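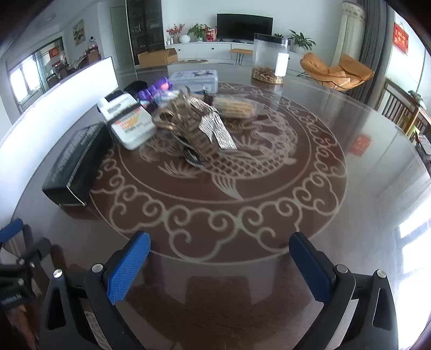

The carp table on an ordinary day, with most of a household's small change on top of it.

Magazine > Home Life > Features

The Table Where Everything Lands

By Marilou Macaraeg

Every house has one surface that does all the work, and in mine it's the round table in the living room. I've owned a proper desk, and for a while I had a very handsome sideboard from a shop called Geltach that was supposed to hold the mail, the keys and anything else that came through the door. The sideboard went to my cousin in September. The table stayed, and things keep landing on it.

I should tell you about the fish first, because visitors always ask. There's a big carp in the middle of the tabletop, scales and fanned tail and all, with a ring of curling clouds around it, and a sheet of glass over the whole thing so you can put down a cup without feeling guilty. My mother-in-law picked it out when she furnished her first apartment, and she used to say you ought to be able to see the fish by suppertime. She meant that the table should be cleared by then (she was a tidy woman, and I loved her dearly, and I've disappointed her on this point almost every evening of my married life).

I got to thinking about all this when my friend Roos Van Dijk came to stay for 3 nights and offered, very gently, to help me straighten up. Roos spent years arranging shop windows in Hitamberg and she has a wonderful eye, but she doesn't throw things out on other people's behalf. She likes to sit down next to a pile with a cup of coffee and ask what each thing is doing there. It's a slow way to clean and a very nice way to spend a morning!

So we sat. We talked about the snacks, which had drifted over in their clear bag from the kitchen and somehow never gone back. We talked about the crumpled silver and gold stuff, which I'd been saving, as I save all shiny wrapping, with some idea of Christmas. Roos smoothed a piece flat on her knee, looked at it, and put it back without a word.

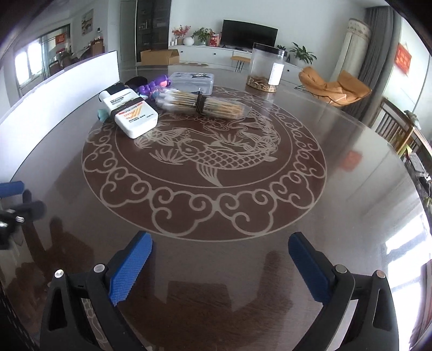

The cotton swabs took us longer than you'd think. I buy the kind with wooden sticks, and they come in a clear wrapper tied around the middle like a little sheaf of wheat, and I've always found them too pretty to shut in a drawer. Roos agreed, up to a point. Her rule is that a pretty thing may stay out if it has a spot of its own, and mine had only ever had whatever spot was free.

Then there was the mealworm jar. I know that some readers will put the magazine down here, but dried mealworms are no worse than oatmeal once you're used to them, and a tall jar with a black lid keeps them very respectably. The birds get a small handful in the morning. My neighbor Rodrigo Collado, who got me started on feeding them, keeps his in the garage, and he thinks it's terrible manners to have them in the living room. He may be right. But the jar is at the table because I'm at the table, and if it lived in the garage those birds would go hungry every time it rained.

What we settled on, after the second pot of coffee, was a plan I could live with. The clear box with the lid would stay, as the home for anything small. Bottles would be stood up and sent back to the shelf they came from. The purple toy could do as it liked, Roos said, as long as it kept off the fish.

I've held to it fairly well. Some evenings the middle of the table is clear and I sit there with the lamp on and trace the clouds through the glass with one finger, which leaves a smudge, and then I have to go and find a cloth. The cloth generally ends up on the table too.

Contact the editors | Copyright 2019 Peixoto Magazine | Back to top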